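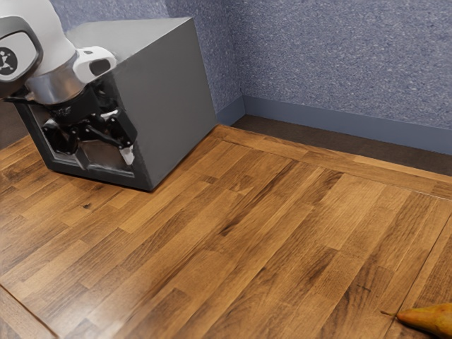 Fig. 1. Arm and multi-fingered gripper at the open front of the gray box. Simulated scene, wood surface, pear at lower right.

Unit 5: Reviewing a simulation kit for manipulation
Handout prepared by Heather Maihi. Revised Mar 26, 2025.

Reading before class: the Plonholm user guide, sections on contact and rendering. Bring your own notes from the install session.

Plonholm is a licensed package of simulated rooms, objects and arm models sold by Ulalura. The course license covers 119 scene files and expires at the end of April. We treat it as a product under review. The question for this unit is whether a small lab could use it to rehearse reach tasks before paying for hardware time.

5.1 What the kit supplies

Each scene file holds a room, a work surface, one or more large fixtures and a set of small props. Fixtures are swapped by name in the scene header. The surface, walls and props stay as they were, so a policy can be tested against a change in one item only. Check the collision shape after every swap. The visual mesh and the collision mesh are stored separately, and in the Partington build they did not always agree.

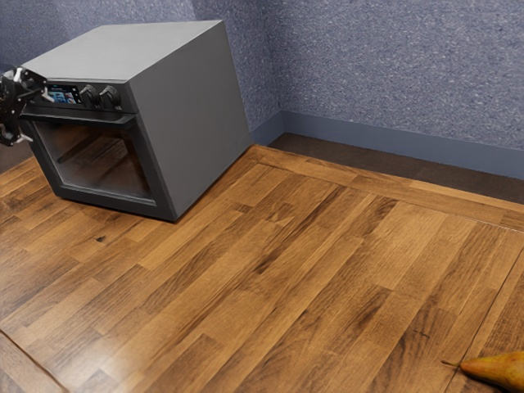
Doors and knobs are a separate matter. A fixture may look complete and still be one rigid body. Open the joint list and confirm that each moving part has an axis, a range and a damping value. If the list is blank, the part is decoration and no grasp plan will move it. Record this in column 2 of your review sheet.

5.2 Approach and clearance

Measure clearance from the widest point of the gripper — the palm center gives a value that is too generous. Run each approach at full speed and again at half speed. Log any contact with a fixture wall, including contacts the solver resolves by itself.

5.3 Surface rendering

Policies trained on camera input can pick up on glare and grain. Pascal Bouvier's notes from the Fallumgate trial put the setup time for lighting variation at around two hours per scene. Budget for that. Compare a close view of the bare surface under each light setting before adding props.
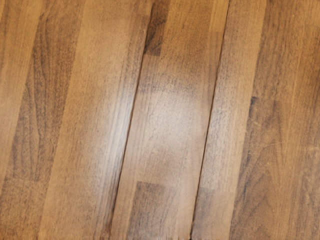
Fig. 2. Close view of the wood surface. Glare at center, two dark seams, faint scratches toward the right.

Texture detail affects the camera image only. Friction is set per body in the physics file, and a seam drawn in the texture will not catch a fingertip unless the collision mesh has a matching edge.

Due next session: completed review sheet and contact logs for both speeds.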